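Been meaning to write this since October and it's now January 2020 so, here goes. Typing on my lunch, half an hour, no editing.

For anyone new: I run the housekeeping shift at the Lotwood. Have done for a good while. Old hotel, big rooms, heavy furniture, a lot of stairs. Kwiatkowski (the company that owns us, plus the place out in Stuststead) decided last year that the room work was going to get "assisted." Their word. We got a slideshow and a tray of sandwiches.

So what's assisted mean. The arm unit goes into the room first, after checkout. It's meant to pick up what's on the bed and put it in the right place. Towels one way, guest stuff left behind another way, linen last. Then one of us comes in and does the rest, bathroom, making up, dusting, checking under things. On paper that saves us the bending. My back was all for it, I'll say that up front.

First month was slow. Painfully. I can strip a bed in the time it takes to find my pen, and the arm would think about one pillowcase. We stood in doorways a lot. Two of the older ladies on my crew timed it against each other for fun and I let them, morale was low.

It got better. Not fast, better. By the time the second update came through it could tell a towel from a sheet most days. Clothes are the hard part still. Anything dark and balled up. Socks are a nightmare, tights forget it. And a bed somebody has slept in is never the same shape twice, which I never once thought about in all my years of doing beds. Your hands just know. You grab the hem, you feel the weight of it, you know if there's a phone rolled up in there.
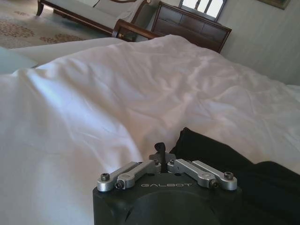 The gripper at bed level, with something black still to sort.

The bedrooms matter more than the head office people figured, I think. They tested at Wultitz, modern building, everything flat and square, same desk same chair in every room. Ours have benches and curvy chair legs and rugs with an edge to catch on. We had to move furniture in a lot of the rooms to give it a path and then the guests would move it back. Of course they would, it's their room for the night.

OK the part people actualy ask me about. Jobs.

We had 30 on housekeeping when it started. No layoffs. I want to be fair about that because I was sure there would be. What happened is they stopped replacing people. Someone leaves for a daycare job, the spot just sits there. Then the spot's gone from the schedule. You don't get a meeting about that, there's no sandwiches for that one. I asked and was told it was "natural." Sure.

And hours. The hours moved around. It used to be you came in, you got your list, you did your list, you went home. Now the start of the shift depends on how the units are going, so some mornings we're stacked up waiting and then it's all at once after noon. Moms with school pickup hate it. I hate it for them. I've been fighting for a fixed start and got it for the early crew only. Still working on the rest.

Pay: we got a bump for the ones who did the training. It was 83 cents an hour. I'm not going to tell you what I said when I opened the letter. But it's a bump and it's on the check every time, so.

Training was good, to be honest I liked it. Two days. How to stop it, how to clear it, what the lights mean, how to write up a bad pick so the people at the other end can do something with it. Some of my crew had never been asked to write anything up at work before. Now they're the ones who know why it dropped a thing, and the engineers call them back. One of mine has a whole notebook going. That part changed something. You can see it in how they talk to the front desk.

We did 1,728 rooms with it before the holidays. The goal was 2,000. Kwiatkowski sent an email about the gap, very polite, lots of bullet points. My answer was shorter. Come and do a full floor on a Sunday-type checkout with a wedding party in the house, then we'll talk about the gap.

Stuff I'd tell another supervisor who's getting these:

Ask about the start times before you sign off on anything. In writing.

Get your own people on the write-ups, not somebody from IT who has never made a bed.

Don't let it be the last check for lost property. We still do every bed by hand after. Wedding rings, retainers, a kid's bear, you do not want to make that phone call.

Keep doing lifts the right way even if you're doing less of them. We had more sore shoulders in the fall then the spring and I think it's from pushing the unit over the thresholds. Asked for ramps. Waiting on ramps.

Would I send it back? Ask me on a different day and get a different answer. My knees say keep it. The stripped-down schedule on my wall says something else. A couple of the crew would cry if it left, and one would carry it down the stairs herself.

Anyway they're talking about a unit for bathrooms next. I have a list of questions, it's up to two pages. If you work somewhere that has one already please leave me a comment, mostly I want to know about hair in the drains and who ends up cleaning the thing itself.

Lunch over. Radio's going.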